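Marketing Print Basics
Unit 4 handout: Direct mail postcards
Sep 3, 2024

Read this before the lab. The worksheet at the back of the course packet uses the same terms.

What a postcard is for

A direct mail postcard asks the reader to do one thing: call, visit, book or order. If a client wants it to do several, split the job into separate mailings. A card gets a quick look on the way from the mailbox to the kitchen counter, so the main offer goes in the largest type.

Front side

One picture or one block of color, one headline, and the company name. Keep the headline under eight words. Keep all text inside the safe area, a quarter inch from the trim on each side. Backgrounds that run to the edge need bleed - an eighth of an inch is standard at most shops, but check the printer's own sheet.

Back side

The right half belongs to the address, the postage and the barcode. Students lose marks every term for putting a logo there. The left half holds the details of the offer, the end date, and how to respond. Print the phone number and the web address even if there is a code to scan.

Worked case: Flilance

Flilance is a window cleaning firm with two mailing lists. List A has 1,588 households that have bought before. List B has 1,548 households in Birhane that have not. Both lists got the same card in November, with a different response code on each. List A brought in 71 bookings and List B brought in 2.

Work out the response rate for each list:
List A: 71 divided by 1,588 = 4.5 percent
List B: 2 divided by 1,548 = 0.1 percent

The card said "Welcome back" on the front. Consider what that line meant to a List B household, and what you would print in its place. We will compare answers in the lab.

Paper and finish

Uncoated stock takes pen well, so use it if the reader has to fill something in. Gloss makes photographs look stronger but shows fingerprints. Matte sits between the two. Ask for samples before you quote a job.

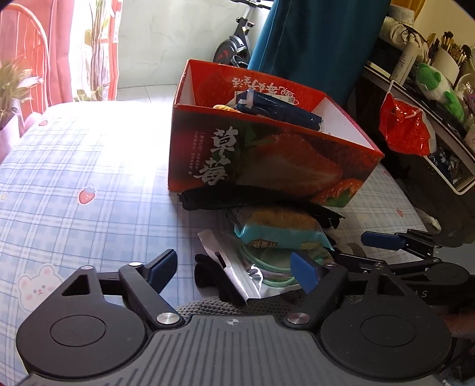

For the lab

Bring a printed draft at full size, front and back, trimmed. Screen proofs are not accepted.
Write the single action you want from the reader in pencil on a separate sheet.
Read chapter 3 of the Hurkorow workbook, including the section on postal sizes.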